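July, print shop notebook
started 6:40 am, back room already warm

Picking up from the last page. Towel job for Flultska still not right. Green is fine, orange is not. The orange goes down looking great and then dries flat and brownish, like old carrots. Same screen, same squeegee, same cloth as the samples in spring. So it's the ink or the cure or the weather. Going to change one thing at a time today and write it all down, last week I changed three things at once and learned zero.

Order is 187 towels, one side, two colors plus the dark outline. Plus spoilage. We have enough blanks if I don't ruin too many more. Ruined ones are in the rag bin, help yourself but wash them first, the ink on some never got cured.

6:55. Screens. Pulled the orange screen out and held it to the window. Pinholes near the bottom of the leaf shape, taped them from the back. Also a haze over the open area that I took for stain but it scrubs off with the soft brush, so it's leftover emulsion. Could explain the weak color on that side! Ink isn't getting through evenly. Rinsed it, fan on it, do not put it in front of the heater again, whoever did that. The mesh is already looser on that frame than on the others. Press your thumb in the middle and compare it to the outline screen, you can feel it.

Note for everyone: the Flikis emulsion is past its date. The tub says keep cool and it was on the shelf over the dryer. I coated a test strip with it and it washed off in sheets. Tossed it. There is a new tub in the small fridge, bottom, behind the lunches. Write the open date on the lid please. I wrote July on this one.

7:30. Coated a spare with the new tub. One pass each side, sharp edge of the scoop, slow. Dark closet, flat, shirt side down. Fan low. Leave the closet door SHUT. The sign fell off, I put it back with the good tape.

While that dries, ink.

Cudis water base, the orange out of the bucket. Stirred it and it was thick at the bottom and thin on top, like nobody had stirred it since it got here. Which I guess was me. Stirred again for real, scraped the sides. Color of the bucket changed while I was doing it, got noticeably redder. So the prints last week were done with the top of the bucket. Mostly clear base and not much pigment. That's probly the carrot problem right there, or half of it.

Pulled a strike on scrap towel:
A, top of the bucket from the jar I saved last week: flat, brown when dry
B, stirred bucket: better, still a bit dull
C, stirred bucket with a small spoon of the yellow: good, this is near the sample
D, same as C with retarder: same color, prints smoother, takes forever to dry

Going with C. If it gets too hot this afternoon and starts drying in the mesh, go to D. Jar is labeled, blue tape, lid on tight. Recipe by weight is inside the cupboard door with the other ones, don't go by eye. The yellow is strong and a little too much turns it into school bus.

8:15. Cloth. Washed a couple of blanks and left a couple as they came. Unwashed ones bead up a bit at first, there's some kind of finish on them. Washed ones soak it right in and the edge of the outline gets fuzzy. Hm. Prefer the unwashed for line quality but the wash test will decide. Ask the supplier what the finish is. Sent an email, no answer, will call after lunch.

The hems are a pain. The platen is wider than the towel between the hems but not by length, so the squeegee rides up on the bottom hem and leaves a fat line. Turned the towel around so the hem hangs off the front. Fixed. Why did we not do that before. Drawing on the facing page, the arrow is the pull direction.

8:50. Registration. The outline is printing a hair to the left of the orange. Loosened the micro on the outline head, tapped it over, locked it, still off. Loosened it again and found the back bolt wasn't seated at all. Seated it. On now. If it drifts again look at that bolt first. I spent most of an hour on this last week moving the wrong end.

Also the off contact was too low, with towels being thick. Two cardboard shims under the back clamp and it snaps off clean now. Leave those in until the towels are done, take them out for the bags.

9:30. Cure. This is where I had my doubts. Dryer dial says one thing and the temperature strips say another. Belt reads low on the left side by a good bit, right side ok. One of the panels is going, I think. So anything loaded on the left comes out under cured, which matches the ones that bled in the wash. Fix for today: load to the right only, one at a time, slow belt. It is boring. It works. Put masking tape down the middle of the belt cover as a reminder. Panel replacement needs to go on the list for when the bill from the last repair is paid.

Under the dryer there was a lot of lint. Cleaned it. Please look under there once a month, it's a fire waiting.

10:10. First real run. Notes as I go:
green first, flash, orange, flash, outline
flash too long and the platen gets hot and the orange dries in the screen, count slow to seven and swing it away
flood after every print, even if you are stopping just to answer the phone
wipe the back of the outline screen when the stems start to look thick
glue on the platen holds fine for a good while and then suddenly doesn't, lint is what kills it

At 57 I stopped to check. Color steady, outline steady, one smear that was my thumb. Good stack. Best we've had on this job.

11:00. Coffee. Wash test going with two from the stack plus one of the left side ones from last week so there's something to compare. Hot cycle, regular detergent, then tumble.

11:50. Wash test out. New ones held. A tiny bit lighter in the orange but even, looks like a towel should. Last week's one is a mess, pink all over the hem. So it was the ink AND the dryer. Two problems sitting on top of each other, no wonder I was going in circles. The unwashed blanks did shrink, more in length than in width. Fruit is slightly squashed after washing. The customer knows, it's in the quote, but I'd like to stretch the art a touch for the reorder.

12:30. Lunch. Called the blank supplier, on hold, gave up.

1:15. Back at it. Hot now. Orange started drying in at the small dots on the peel. Went to D like I said. Slower but clean. Spray bottle helps, only a mist, too much and you get a pale halo on the next print. Dots on the peel are too small for this mesh really. Next time make them bigger or drop them. They look nice on screen and nobody will see them on a dish towel.

2:40. Exposed the spare from this morning. Did the step test, strips of card pulled back one at a time. Fourth strip is the one, edges sharp and it still rinses out without blasting. Wrote the time on the light table in marker. Old number is crossed out, it was for the Flikis tub that went bad so ignore it anyway.

3:20. Uchida bags. Not started, but read the order again and it's 2,000, which I had in my head as much less. Can't do that on the manual press in the time they want, not with the dryer half dead. Options: send out, or split it over two deliveries. I'd go for two deliveries. Single color, dark on natural, simple art, it's only the amount. Needs a decision before we cut film. Also need more drying racks if it stays here, the wheels on the tall one are shot and it leans.

4:05. Reclaim. Did the old haze screen and the two from the market job. Dip tank is weak, took over twice the usual soak. Top it up tomorow. Gloves are low, only large left. Floor drain slow again, there's emulsion goo in the trap, I got some of it with the hook.

4:40. Towels: rest of the stack is cured and folded on the long shelf under a clean sheet. Do not put anything on top. Leftover C and D are both labeled. Screens for this job stay taped up until they sign off, don't reclaim them.

For next time, when the kitchen set comes up again:
stretch the art for shrinkage
bigger dots or none
lime green is close to right, could go brighter, less blue in it
try the orange slice on its own as a corner print, big
spatula maybe, slots would print well, good solid shape
look at a one color version in black with just the pan

5:10, lights off, fan left on in the closet.

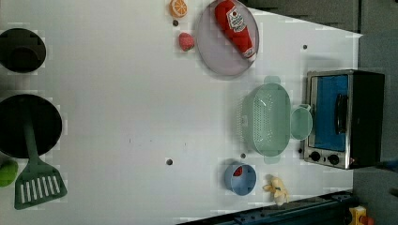
Pan and pot in black, green slotted spatula, lime next to it, orange slice up top.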